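Lombardi signs with Vonia Fight Series, wants Zakaria rematch

2019-09-16

Adelmo Lombardi has signed a six-fight deal with Vonia Fight Series, the promotion confirmed this morning. The middleweight had been a free agent since June, when his contract with Guillot Promotions ran out and the two sides could not agree on money.
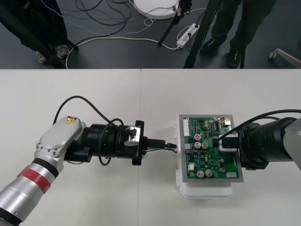
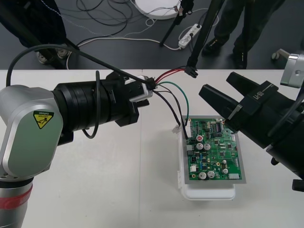
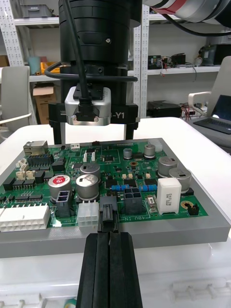
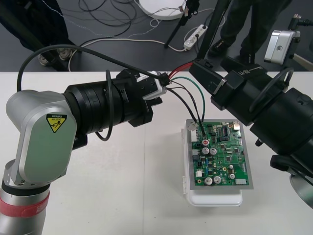
Lombardi, 32, spent most of the summer training without a fight booked. He told us he had offers from two other promotions and turned both down, one of them because it wanted him to drop to welterweight. He last made that limit as a prospect and says he has no plans to try it again.

"I walk around at 209," he said. "I can make middleweight and feel good the next day. I'm not going any lower for anybody."

The first name he brought up was Selorm Zakaria. The two met last year in the main event at the Stalteck Arena, where Zakaria took a split decision that a lot of people in the building booed. Lombardi had the better of the first two rounds on our card, but he faded badly in the fourth and spent almost all of the fifth on his back. We scored it a draw.

Zakaria has won both of his fights since then and holds the Vonia middleweight belt. He was asked about Lombardi at a media day before the signing was made official and did not sound very interested.

"I beat him already," Zakaria said. "If the promotion sends me the contract, I'll sign it. But there are guys here who have been waiting, and he just walked in the door."

The promotion has not said who Lombardi will face first. Our understanding is that he will get one fight against a ranked opponent before any talk of the title, most likely on the winter card. A win there would put him in line for the spring.

Lombardi has also changed camps. He left his old gym after the Zakaria loss and now trains full time at Hundix, where the focus has been on his wrestling and his conditioning. His corner for the next fight will be all new except for his cutman, who has been with him since his amateur days.

It has been 458 days since he last fought - the longest layoff of his career. He had a minor knee surgery during that stretch and says the knee is fine.

Guillot Promotions did not reply to our request for comment. Tickets for the winter card are not on sale yet, and we will run the full lineup when it is announced.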